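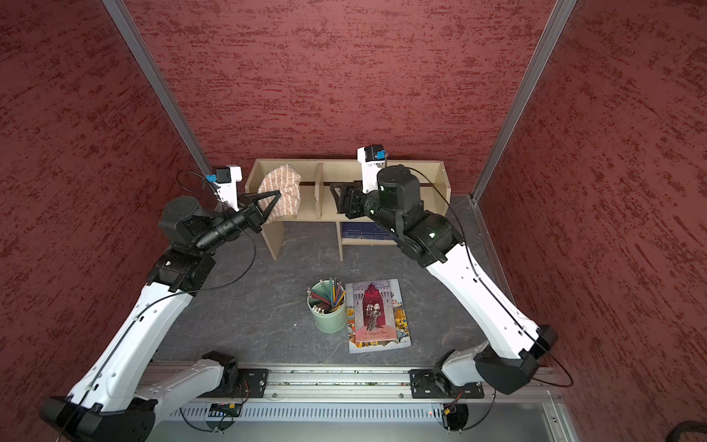
1/ Thread on the May circular from the Dradport civil registry and what it does to women who were displaced from Achterberg and want an identity card in their own name. Procedural, fairly long. I read the circular, the form and the appeals instructions side by side.

2/ Background for people new to this. When Achterberg was shelled, the registry building burned with most of the paper ledgers inside. Residents who fled to Dradport and Judberg carried whatever documents they had at home. Many households had one family booklet, issued to the husband or father.

3/ A family booklet lists a wife and daughters as entries. It proves they exist. It doesn't let them rent a room, open an account, sit a school-leaving exam or cross the district line at Clallusville. For all of those you need a card.

4/ Before May, a displaced woman could apply for a card with any one of the following: a family booklet entry, a hospital birth slip, a school record, or a sworn statement by a witness from her home district. The witness could be a man or a woman.

5/ The circular keeps the first three and rewrites the fourth. A sworn statement now needs two witnesses, and both must hold a current card themselves.

6/ The text doesn't mention sex anywhere. The effect is in who holds a current card. In the displaced settlements that's mostly men over military age and a few women who worked for the municipality.

7/ There's a second change, in the annex. Where an applicant appears in a family booklet, the "booklet holder" must countersign. If the holder is dead, a death certificate replaces the countersignature. If the holder is missing, the annex says nothing.

8/ Missing is the common case. A man taken at a checkpoint has no death certificate. A declaration of absence takes a court, and the court with jurisdiction is the one in Achterberg, closed since the shelling.

9/ Manee Jaidee runs the paralegal desk in the Judberg settlement. Her reading is that clerks are treating silence as refusal. Files with a missing booklet holder are marked "incomplete" and put back on the shelf. They are never formally rejected.

10/ That distinction matters. A rejection can be appealed within 30 days. An incomplete file can't be appealed at all, and the clock never starts.

11/ Her desk has logged some 800 incomplete files. I've seen the log. It records the date of filing, the documents attached and the remark on the counter slip. It doesn't record the reason in the clerk's own words, as the slips don't have a field for one.

12/ A caution on that log. It covers women who came back to the desk for help. It won't include those who gave up after the counter, or those whose file went through. Please don't quote it as a refusal rate.

13/ The registry's position, from deputy registrar Darmawan Wijaya in a written reply to me: the two-witness rule is an anti-fraud measure, it applies to all applicants equally, and the annex "reflects existing practice." He did not say whose practice.

14/ I asked how many fraudulent statements the old rule had let through. The reply says the registry does not hold that information in a form it can release. I've asked again, more narrowly, for cases referred to the prosecutor. No answer at the time of posting.

15/ On the law. The circular is issued under the civil status code, which lets the registry set "the form of evidence." Korkor Osei, who litigates these cases, argues that a countersignature is consent by a third party and falls outside that wording. Consent can only be required by statute.

16/ She thinks the witness rule is harder to attack. The number of witnesses is plainly a matter of form. The requirement that they hold current cards is more doubtful, but a court could go either way and she would not lead with it.

17/ Darmawan Tambunan, who used to draft for the interior ministry and shares a first name with the deputy registrar and nothing else, disagrees on the annex. He says the code already treats the booklet as the holder's document, so his signature only confirms that an extract was taken from it.

18/ I find that hard to square with the form. The box to be signed reads "I agree to the issue of a separate card." Confirming an extract would need different words. The old version of the form had no such box.

19/ Practical effects so far, as reported to me by people I trust. Ama Dogbe teaches the exam class in the Judberg settlement. Exam entry requires a card number, and the girls in her class whose fathers are missing have been entered "provisionally." Their papers will be marked. Certificates are withheld until a number is supplied.

20/ Provisional entry isn't in the exam regulations either. The school invented it so that the girls could sit the papers at all. How long the exam office will hold unclaimed certificates is not written down anywhere I could find.

21/ If you are advising an applicant now: file anyway, attach the booklet page even if the holder is missing, and write "holder absent, whereabouts unknown" in the signature box. Leave nothing blank. A blank box gets the incomplete remark at the counter.

22/ Then ask for a decision in writing, on a separate sheet, and get the copy stamped. The code obliges the registry to answer a written request. That stamped copy is what Osei's office needs to argue that a refusal has taken place and that the appeal period is running.

23/ Keep the original booklet. Clerks in Dradport have asked for it to be left overnight. The circular asks for it to be "presented" – a certified copy can stay with the file and the booklet goes home with the family.

24/ The Clallusville office is said to be applying the old rule still. I haven't confirmed this and would not send anyone across the line on the strength of it. If you have a counter slip from Clallusville dated after the circular, my messages are open. Cover the name and file number first.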